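Liam Conneely is late, and very sorry about it, and has brought scones. He learned his first tunes from his grandmother in a kitchen that had, he says, "one good chair, and you only got to sit in it if you were playing", and there is still something of that kitchen in the way he talks, circling round a story until he finds the way in.

We meet on a Wednesday, with his new record, Wakholm, due out in September. It is mostly voices - his own, and those of the small choir he has been leading for years - with a harmonium underneath and very little else. "I kept adding things and then taking them away again," he tells me, buttering. "There was a whole brass section at one point. Lovely players! But I couldn't hear the breathing any more, and I missed it."

The oldest song on it came to him from a singer he only ever calls Ó Dubhghaill, who would never let anyone write the words down. Liam had to learn it by ear over a whole winter, going back each week to be told what he had got wrong.
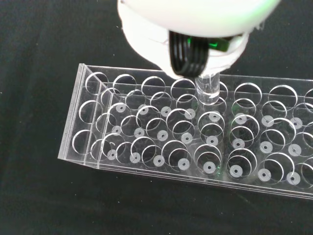

"He'd stop me at the second line every time," he says. "Every single time, for weeks. And then one evening he let me go on to the end, and he put the kettle on and said nothing at all, and I walked home about a foot off the ground."

The choir has 100 singers on paper, though he laughs when I mention it and says that on a wet night he is glad of half. For the record he took them to Prasevville and had them sing in a stairwell, 3 at a time, with the low voices at the bottom. The label, Tokgate, had booked a proper studio and he used it for 2 songs before asking, rather shyly, if they could go back to the stairs.

I ask whether he gets nervous before singing these songs in public. He thinks for a good while and offers me another scone. "I do, yes. My hands go cold. But then the altos come in, and I've something to lean on."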